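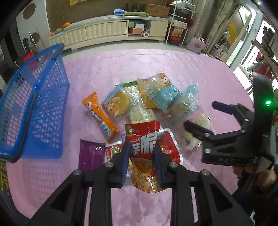

お菓子の個包装、かごにどう入れてます？
1:skindamwood_mama 2024年7月21日
テーブルに広げて仕分け中。うちのかご、青い網のやつ一個しかなくて全部そこに突っ込んでたら下のほうのクラッカーが粉々。毎回。
みんなどうしてるか教えてください。赤い大袋みたいなのと、細長い棒のやつと、小袋がごちゃまぜなのが一番困る。

2:たなの主
立てる。以上。

3:mugicha19
>>2 丸いケーキは立たないでしょ…

4:たなの主
>>3 ケーキは上に置く。クラッカーは立てる。立てれば割れない。うちはそれで何年もやってる

5:Dimach住民
立てても網かごだと袋の角が目に引っかかりませんか。うちはそれで小袋が破れて、しけらせた事あり。底に厚紙一枚敷いたらましになった。百均の工作用のでいい、サイズ合わせて切るだけ

6:skindamwood_mama
>>5 厚紙！やってみます
ちなみに長い棒のやつは斜めにしか入らない。縦だと飛び出して倒れる

7:georgiev_fan
棒はかごに入れない派。棚の上にそのまま置いとく。
というか先に食べちゃえばいいのでは

8:mugicha19
>>7 子どもが見えるとこに置くと夕飯前に無くなるんですよ、、

9:Welington Lopes
わたしは種類じゃなくて期限で分けています。手前が早いもの、奥が遅いもの。油性ペンで袋に月だけ大きく書く。「9月」とか。日本に来てから漢字の袋もひらがなの袋も混ざるので、自分で書いた数字が一番読みやすいです。

10:たなの主
期限で分けると形がばらばらになって結局つぶれる。形が先。

11:Welington Lopes
>>10 つぶれても食べられます。期限が過ぎたら捨てます。私は捨てるほうがいやです。

12:Dimach住民
どっちもわかる。うちは形で分けて、期限近いのだけ別の小さい箱。箱は中身が透けないやつだと忘れるので注意（忘れた）

13:名無しの棚
網かごやめたら？Wotaのふた付きケース、うちの近所で2,240円だった。ふた閉まるから虫も来ない

14:skindamwood_mama
>>13 かごに2,240円はちょっと…
お菓子が買えてしまう

15:名無しの棚
>>14 まあね。でも粉々で捨てるぶん考えたら元とれると思うけど

16:georgiev_fan
前に家計簿見返したらお菓子代が月におよそ2,134円だった。ケースのほうが高い笑
洗濯ばさみで十分。開けた袋は口折って留めて手前に。開けてないのは奥。これだけ

17:mugicha19
洗濯ばさみ、厚い袋だとすぐ外れません？うちは輪ゴムに戻った

18:georgiev_fan
>>17 三回折ってから留めてみて。一回だと外れる

19:たなの主
19げと
あと仕分けはテーブルクロスの上じゃなくてトレーの上でやるといい。小袋は布の下に入って行方不明になる。去年の飴が出てきたことある

20:skindamwood_mama
>>19 それ先週やりました、、小さいのが大きい袋の下に隠れてて数が合わないって子どもに責められた

21:Dimach住民
飴とラムネみたいな平たいのはかごの側面に差し込むと場所とらないよ

22:たなの主
側面は反対。取り出すとき引っかかって破れる。>>5で自分で言ってたのに

23:Dimach住民
>>22 厚紙を側面にも立てるんです。底だけじゃなくて。書き忘れ

24:Welington Lopes
厚紙は牛乳パックでもできますか。洗って開いたものがたくさんあります。

25:Dimach住民
>>24 できます、むしろそっちが丈夫かも。よく乾かしてから。

26:skindamwood_mama
いま牛乳パック二枚で底だけ敷いてみた。ちょっと短い。間にすき間あるけどとりあえずこれで。
クラッカー立てて、ケーキ上、棒は棚の上。期限も書いてみまつ。また粉々になったら書きに来ます

27:mugicha19
牛乳パックはホチキスじゃなくてテープでつないで。針が袋にささるよ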